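Why Do People Make Masks?

If you have ever cut two eyeholes in a paper plate and run around the house roaring, then you already know something about one of the oldest arts there is!

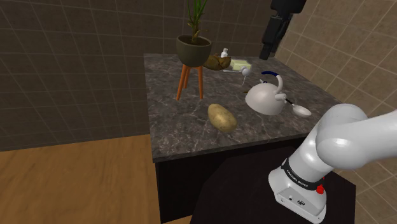 People have been making masks for a very, very long time, and they have made them out of nearly anything they could find: wood, clay, leather, feathers, even old cloth and glue. In ancient Greece, more than 2,000 years ago, actors wore masks on stage so that one person could play a king in one part and a messenger in the next (which must have kept them busy).

Masks are for more than plays, though. Some are worn at festivals to welcome spring, and some help tell family stories. In our town, Eltancombe, there is a mask parade every April, and last time 254 people walked in it, grandparents and babies too.

Would you like to make one? Start with a paper bag, some crayons, and a grown-up to help with the scissors.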